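The half-hour table

Lunch at Šimko used to be a sandwich over the keyboard. The firm, which makes fittings for shop lighting, has a staff of 50 and for years had no proper place for them to eat. Then Marama Paewai, who runs the office, had a table moved into the old sample room and put up a notice saying it was for food only.

Most of what gets eaten there comes from within a short walk. Flovesari does rice and noodles to take away, and the queue is bad after half past twelve. The bakery next to it closes early. A few people bring leftovers and wait their turn for the microwave, which was second-hand and takes 7 minutes over a bowl of soup.

Takeaway lunch has its own way of spreading out. The bag gets pushed to one side and stays there until the end, because it will be wanted for the rubbish. The lid comes off the tub and has to go somewhere. Upside down is best, as the wet side then faces up and the table stays clean. Napkins are put where everyone can reach them, and people still use their sleeves.

Ok-hee So joined in July and has eaten at the table nearly every day. She had worked at two places where lunch was taken alone. "I thought I would hate it," she says. "But you don't have to talk. Some days we all just eat and look at our phones."

Paewai did think about banning phones. She asked a dozen or so colleagues and dropped the idea by the afternoon. People use the break to ring the dentist, pay a bill or read messages from home, and she could not see that it did any harm. 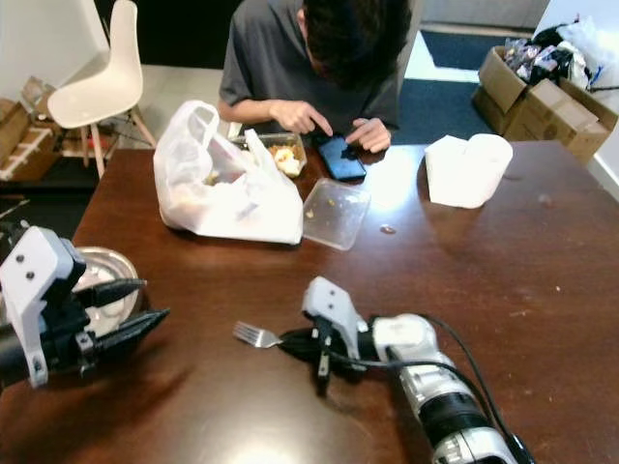

A few minutes with the phone at the table, with the takeaway tub and napkins still out.

Clearing up is the weak point. Crumbs get left on the dark wood and show up badly under the ceiling light. There was a rota for 3 weeks, then it was taken down. A cloth now hangs by the door and whoever is last to leave is meant to use it. Bags go in the bin under the sink, and tubs are rinsed and stacked for anyone who wants to take them home.

So has taken several. She keeps buttons in one and seeds in another. Paewai would like a second table by the window, if the old shelving can be shifted, and has asked for a price on some chairs.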